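3.2 Meadow plots and cutting regime

Fourteen plots were marked out at Gretlow in October, all on the two fields below the old terrace, both under ryegrass for as long as anyone there could remember. Soil is heavy clay, a bit lighter at the top. Each plot was scarified hard, then half were sown with yellow rattle and half left alone. Seed came from the Baptiste meadow, cut and spread green the same day where we could manage it.

Cutting followed the owner's usual dates. Late cut, hay left to drop its seed, then raked off by hand. Two plots by the gate were cut early by mistake (contractor had the old plan) and are left out of Table 2 but kept in the species list. Castellanos and Toledo did the counts, same quadrats each visit, 28 per field. Grasses lumped together where not in flower — we did not trust ourselves on the fescues.

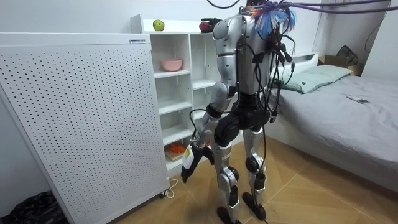 Figure 3. Silver-and-black humanoid robot in a small bedroom, facing a white shelving unit.

3.3 Interviews with garden owners

Owners and gardeners were asked what they ment by "wild". Short talks, mostly outdoors, notes typed up on the Monday after. Na ran the first set and Begay the second, with the same prompt sheet. Answers varied a lot. At Timine the word was used for anything not mown; at Gretlow only for the meadow, never the borders, even where the borders had been left to seed.

Several owners worried about how the long grass looked from the house in August. A mown path helped. So did a crisp edge against the lawn, as Sebastian found in his earlier garden survey, although his sites were smaller and mostly walled. One owner had gone back to a fortnightly cut on the top field and did not want to discuss it further.

Replies were coded by two of us separatly. Where we disagreed the reply went in both groups, so the totals in Table 3 come to more than 136. Planting lists for the terrace beds were collected as well but are not used until section 5.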